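Home | Guides | Downloads | Contact

Drondine Peer Line — Set-Up Guide for School Coordinators
Section 3: Opening a Student Support Group

This section covers a new support group for LGBTQ students on the Drondine Peer Line. Complete Section 2 (Coordinator Accounts) first. The steps apply to middle and high school sites using release 16 or later.

3.1 Before you start

You need:

- a coordinator account with the Group Owner role
- the names of two adult moderators who have finished the moderator course
- the site's written policy on student privacy
- a meeting room, if the group will also meet in person

CAUTION: Do not import a class list or homeroom roster into a support group. Imported rosters carry legal names and parent contact details, and both become visible to moderators.

3.2 Create the group

1. Sign in and open Groups > New.
2. Select the type Support. Do not select Club. Club groups appear in the site directory and in the weekly parent digest.
3. Enter a group name. The name shows on a student's home screen and in any notice sent to a phone. Choose a plain name that does not state the purpose of the group, such as Jollberg or Room 21.
4. Set Listing to Hidden. Hidden groups can be reached only by join code.
5. Add both moderators. The Save button stays gray until two are listed.
6. Select Save. The system displays a join code.

NOTE: The join code expires after 21 days. An expired code does not remove students who have already joined.

3.3 Names and pronouns

Each student has two name fields. The record name comes from the school's enrollment system and cannot be edited here. The display name is entered by the student and is the only name shown inside the group.

1. Open Groups > Settings > Names.
2. Set Show Record Name to Never.
3. Set Pronouns to Optional. If this field is set to Required, a student who is not ready to answer cannot finish joining.
4. Open the group in Preview mode and check that only display names appear.

CAUTION: Changing Show Record Name after students have joined takes effect at once for every member. There is no undo for messages already sent by e-mail with the record name in the header.

Display names are kept inside the group and are not passed to attendance, grading or bus lists. A student who wants the display name used elsewhere at school must ask for that separately, and the coordinator should not make the request on the student's behalf without clear permission.

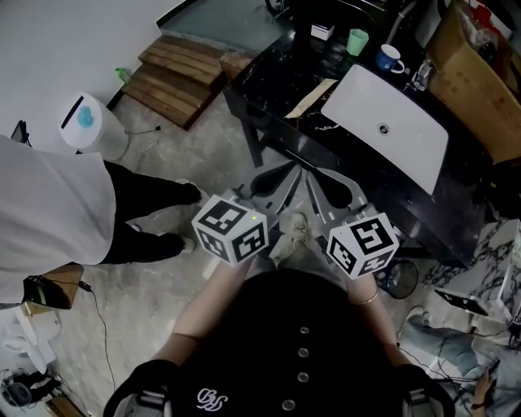 The same rule applies to pronouns. They are stored with the group record and are deleted when the student leaves the group.

3.4 Notices

Lock-screen notices are the most common way a student's membership becomes known at home. The default setting sends the group name and the first line of each message.

1. Open Groups > Settings > Notices.
2. Set Content to Generic. The notice then reads "You have a new message."
3. Set Quiet Hours to match the site's policy.
4. Turn off E-mail Copies unless the student has supplied a private address.

3.5 Moderator duties

Moderators read flagged messages within one school day. A message is flagged when a member reports it or when it matches the word list. The supplied list has 58 entries. Words that students use for themselves, such as "queer," are left off on purpose — adding them will flag ordinary conversation.

If a message suggests that a student is in danger, follow the site's crisis procedure. The Peer Line is not monitored overnight and must not be used as a crisis service.

NOTE: A report to a parent or guardian must never mention the group by name or type unless the law or the student requires it. Check with the district office if the rule for your state is unclear.

3.6 Closing a group

1. Post a closing notice at least 3 school days ahead.
2. Open Groups > Close and select Delete Messages.
3. Confirm with the second moderator's sign-in.

Questions on this section go to Fahad Khattak or Birger Sundqvist at the coordinator desk.

Drondine Peer Line | Contact the coordinator desk | © 2020 Drondine | Last revised March 15, 2020 | Back to top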